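What Is Inside a Desktop Computer?
By Maya Issa
For readers from eight years

Many children use a computer each day, at school or at home, and have never seen the inside of one. From the outside it is only a box with a button. When you open the side, you find a small town with streets, houses and a power station. In this text we take a walk through that town. I will explain the parts slowly, one after another, and at the end there is a small list of words.

The box

The box of a desktop computer is called the case. A tall case that stands on the floor or on the desk is also called a tower. Most cases are made of thin metal with some plastic on the front. One side can come off, like the lid of a shoe box. Behind it you find the parts.

When people want to work on the inside, they lay the tower on its side. It is much easier to look down into it than to look in from the side, and small screws do not fall so far. Before they open it, they always switch it off and pull out the plug. Children must only do this together with an adult!

The table

A good place to work matters too. In the workshop of my friend Tala Saliba the workbench has a top of aluminum slats. Aluminum is a light metal that does not rust like iron does. Slats are long flat strips, and between them there are grooves. The grooves are useful for fixing things to the bench, but dust and crumbs love them also. You know this from the gaps between the cushions of a sofa. What falls in there stays there until somebody comes with a brush. 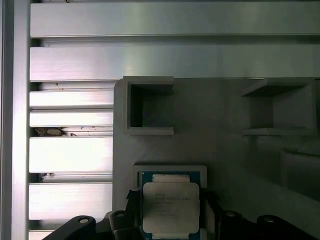 Why is dust bad for a computer?
Dust works like a blanket. When it lies on the parts, the heat cannot get away well, and a computer that is too hot becomes slow or switches itself off.

Dust comes into the case with the air. The computer has fans that pull in cool air from the room and push warm air out again. The air goes out, but a part of the dust stays inside. After a year or two you can often find soft gray fluff on the fans. If you have a cat, you can find it sooner. My own cat is called Jirix, and he is asleep beside my computer each afternoon, so I know what I am talking about.

The motherboard

Now we look at the biggest part. The motherboard is a large flat board, and many of them are green. All the other parts are connected with it. If the computer is a town, the motherboard is the ground with all the streets. The streets are very thin lines of copper, and electric signals run on them from one part to the next.

The processor

The processor does the calculating. People call it also the CPU, and this is short for "central processing unit". It sits in a square place on the motherboard that is called a socket, and a metal frame holds it tight. A processor is so small that you can put it on the palm of your hand, but it follows millions and millions of small orders each second. It becomes hot from this work. For this reason a piece of metal, the heatsink, is put on top of it to carry the heat away. Other chips that become warm can have a small heatsink of their own.

The memory

Near the processor there are some long narrow slots. In these slots you put the memory, which comes on thin sticks. Memory is like the top of your desk when you do your homework. You have there the book, the notebook and the pencils that you need right now. If the desk is very small, you must get up all the time to fetch things, and the homework takes long.

A memory stick has a small notch on the lower edge. The slot has a little bump in the same place. So the stick fits only in one direction – a very clever idea against mistakes. You must hold it straight above the slot and press it down evenly until it clicks.

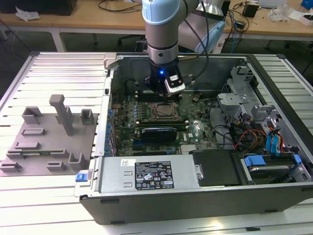 When the computer is switched off, the memory forgets everything. It is as if someone clears your desk each evening. This is the reason why you have to save your drawing before you switch off!

The hard drive

What you save goes to the hard drive. If the memory is the desk, the hard drive is the cupboard. It holds your photos, your games and your stories, and it keeps them also without electricity. Inside a hard drive there are round shiny plates that turn very fast. Newer computers often have a drive without any turning plates, and it makes no noise.

The graphics card

The graphics card makes the pictures for your screen. It must work hard when you play a game in which many things are moving. Not every computer has such a card. In some computers the processor does this job too.

The power supply

The power supply is a metal box in the case. It takes the electricity from the wall and makes it weaker, so that it is right for the small parts. From it come bundles of cables in different colors. Yellow, red, orange and black are usual, and each color has its own meaning. Never open a power supply, not even with an adult. It can be dangerous also when the plug is out.

Words to remember

Case – the box around the computer
Motherboard – the big board that connects all parts
Processor (CPU) – the part that calculates
Memory – keeps what the computer needs right now
Hard drive – keeps what you have saved
Heatsink – a piece of metal that carries heat away
Slot – a narrow opening where a part is pushed in

Something to try

Draw your own computer town on a big sheet of paper. Which part is the power station? Where does the cupboard stand? Draw the streets between them, and write the names of the parts beside your houses.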